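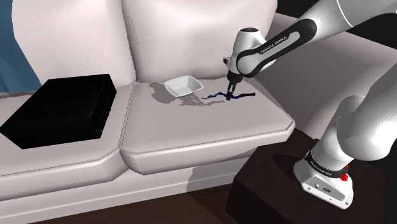

How Do You Pick a Hand for a Robot?

Your hand can hold a pea, a pillow or a pencil. Most robot hands are much simpler. A robot hand is called a gripper, and people who build robots have to choose the right one for each job.

At Akireck, a team compared 4 grippers inside a computer. This is called simulation. The robot, the furniture and the things it picks up are all drawn by the computer, which also works out how they move. If something falls, no real parts get broken.

Each gripper had 56 tries at picking up a thin, bendy shape from a sofa seat and moving it to a bowl. The best one did it 53 times.
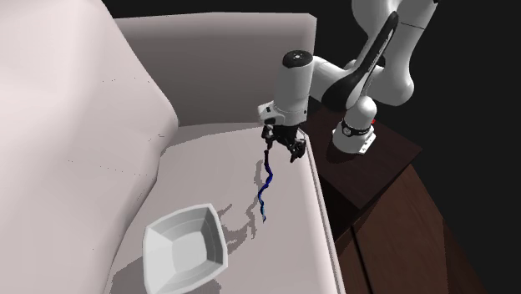 Eduardo Manalastas wrote in to ask whether a good score in the computer means the gripper will work on a real sofa, because real cushions squash down when you press them.

It is a fair question. A simulation leaves some things out, so the team treats its scores as a first test. The next test uses real machines. The team also looks closely at how each gripper holds on. Fingers that close on both sides of a thing, like the two flat black ones with the blue twisted part between them, need to meet it evenly. If one finger pushes first, the thing can slide or turn.

Try it yourself. Pick up a shoelace using only your thumb and one finger. Now try it wearing a thick glove.

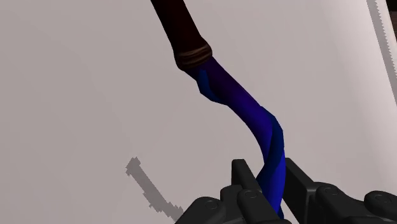
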